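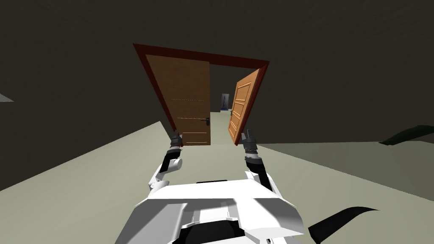 双腕ロボットの扉通過における安全ルールの作成と検証
演習班報告書　執筆:Mafalda Paiva、Margarida Rebelo

1. はじめに

私たちの班がこの課題を選んだのは、去年の先輩方の報告書に「扉の前でどう振る舞うべきかは今後の課題とする」と一行だけ書かれていたのがずっと気になっていたからです。人間なら何も考えずに通ってしまう場所ですが、いざ文章で決まりを作ろうとすると、誰が先に通るのか、腕はどこに置くのか、扉の向こうに人がいたらどうするのか、と次々に疑問が出てきて、最初の2週間はほとんど話し合いだけで過ぎてしまいました(それはそれで楽しい時間でした)。

本報告では、シミュレーション環境Wernikの中で双腕ロボットに両開きの出入口を通過させ、そのために作った運用ルール「Neves手順」の内容と、試してみて直したところをまとめます。

2. ルールの考え方

はじめは既存の安全規格を読んで、そのまま箇条書きに写せばよいだろうと思っていました。ところが規格の文章は対象がとても広く、私たちの小さな課題にどう当てはめるかは自分たちで決めるしかありません。そこで、演習室で機械を動かす人が読んですぐ使えることを目標に、次の形に落ち着きました。

・通過の前に、左右の扉の開き具合を別々に記録する。
・グリッパーを扉の縁に近づけるときは速度を40%以下に落とす。
・扉の向こう側の床が確認できるまで、胴体を前に出さない。
・片方の腕が扉に触れている間、もう片方の腕は新しい動作を始めない。
・停止の操作は、操縦者と見守り役のどちらが行ってもよい。理由はあとで聞く。

最後の項目はRebeloの提案です。止めた人が責められる雰囲気があると、みんな止めるのをためらってしまうという話で、地味ですが私はこれが一番好きな決まりです。

3. 試行と結果

試行は全部で63回行いました。左右の扉は見た目も開く角度も違うものを組み合わせています。このうち手順どおりに進められなかったものが17回あり、記録を読み返すと、多くは四番目の決まりに関係していました。片腕で扉を押さえているつもりが、もう一方の腕の準備動作がすでに始まっている、という場面です。操縦者に悪気はなく、「新しい動作」という言葉が曖昧だったのだと思います。改訂版では「関節角度の指令値を変えること」と書き直しました。

床の確認についても、Wirnley組の友人たちに読んでもらったところ、「どこまで見えれば確認したことになるのか」ともっともな質問をもらいました。今は、通過後に胴体が占める範囲の床がすべて見えること、としています。

4. 残った課題

シミュレーションの扉は重さも摩擦も設定した値のとおりに動いてくれますが、Flatstead棟の本物の扉は、冬になると妙に固くなります。40%という上限も計算環境の中で選んだ値なので、実機に使う前には測り直しが必要です。また、廊下の奥に物が置かれている場合の扱いは、まだ手順に入れられていません。通路をふさいでいなければ進んでよいのか、いったん人に確認を求めるのか、班の中でも意見が分かれたままです。

改訂版の手順書は演習室の棚に紙で置いてあります。余白への書き込みは大歓迎ですので、気づいたことがあればぜひ鉛筆で残していってください。金曜日の演習のあとに二人で読んでいます。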